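Water Use in Student Residence Restrooms: Flush Volume and Leakage in Two Buildings

Reda El Khatib, Tien-fu Sin. Project advisor: Solange Hamel. Submitted Mar 22, 2018
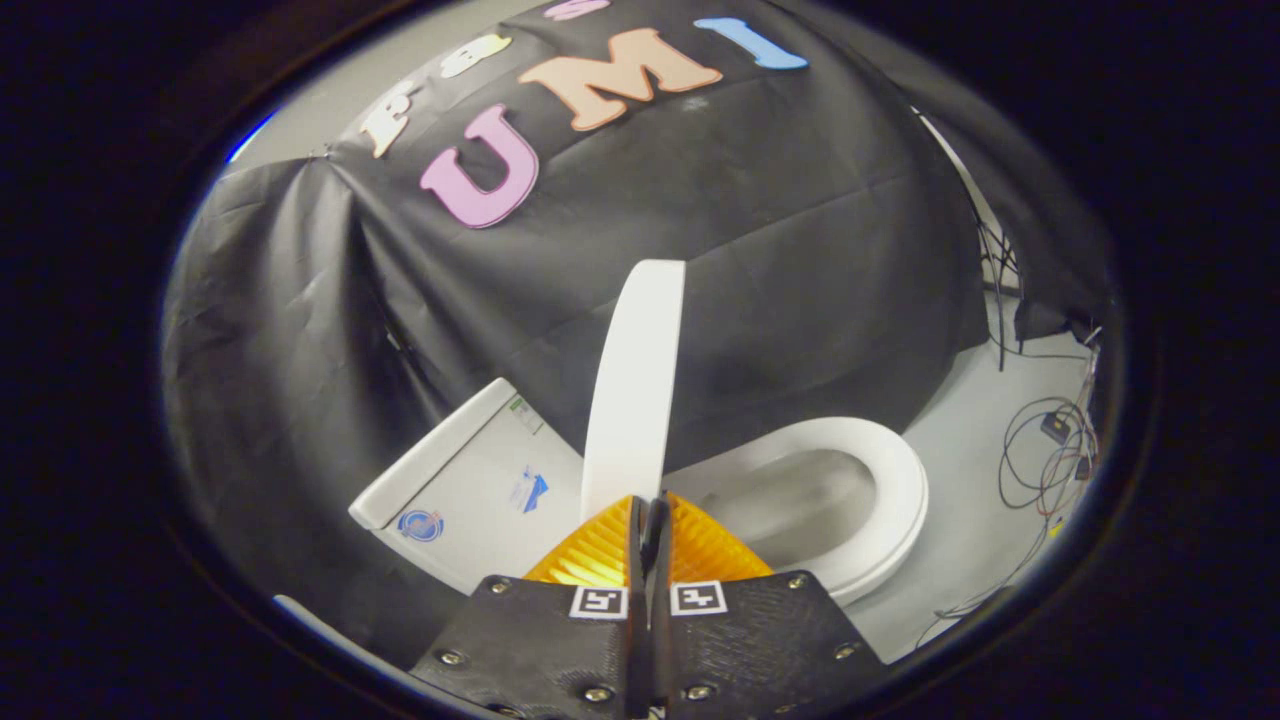 1. Purpose

The project measured how much water is used by tank toilets in two residence buildings, Aubert North and Aubert South, and how much of that water is lost through worn flappers and fill valves. The two buildings have the same floor plan. North was refitted with dual-flush tanks before the start of the study. South still has the original single-flush tanks.

2. Method

Data were collected over 90 days. A Treltix inline flow meter was installed on the cold supply line of each test tank. The meters log one reading per second and store the result on a memory card, which was changed every two weeks. Tanks that shared a supply line with a sink were left out of the study.

A flush was defined as any flow lasting longer than 11 seconds. Shorter flows were recorded as top-up flows and assigned to leakage. This cutoff was chosen after test flushes on one tank in each building. It is possible that a partial flush on a dual-flush tank was sometimes logged as a top-up flow. No correction was made.

Leakage was also checked with dye tablets. One tablet was placed in the tank, and the bowl water was inspected after a fixed wait with no flushing. Seats and lids were left up during the wait so that the bowl could be inspected without disturbing the fixture.

3. Results

3.1 Flush volume

Mean flush volume was lower in North than in South, as expected. The spread was wider in North. Most of the spread comes from the choice between the two buttons, but several tanks also had floats set above the marked water line. In South the volumes were close together within each tank and differed between tanks.

3.2 Leakage

The worst single tank, on the second floor of South, lost 249 liters in one day. The dye test on this tank was positive. The flapper had hardened along one side and did not seat fully. After the flapper was replaced, top-up flow on the same meter fell to near zero.

In North, leakage came mainly from the fill valves. The valves closed slowly at low supply pressure, and water passed into the overflow tube. The dye test does not detect this fault, and it was found only in the meter logs.

4. Discussion

Replacing a flapper is cheap and takes a few minutes. The results suggest that routine inspection in South would save more water per dollar than a full refit, at least in the short term. We did not estimate labor cost, and the comparison should be read with that in mind.

Occupancy was not recorded. The fall break in October reduced use in both buildings, and those days were kept in the data set. Volume per flush is not affected. Daily totals are.

5. Further work

Repeat the measurement with pressure logging on each riser. Test a lower cutoff for flush detection on dual-flush tanks.

Contact: Building Systems Project Course | © 2018 | Back to top

This site uses cookies to remember your settings. Accept / Learn more

Comments (3)

Odette Moulin
Did you check the meters against a measured volume before installing them? Section 2 does not say.

Tien-fu Sin
Yes, with a bucket and a scale, before and after. The table was in an appendix that did not get uploaded. I will add it.

Gunhild Þrastardóttir
We had the same slow fill valve problem in our building. Cleaning the inlet screen fixed most of them.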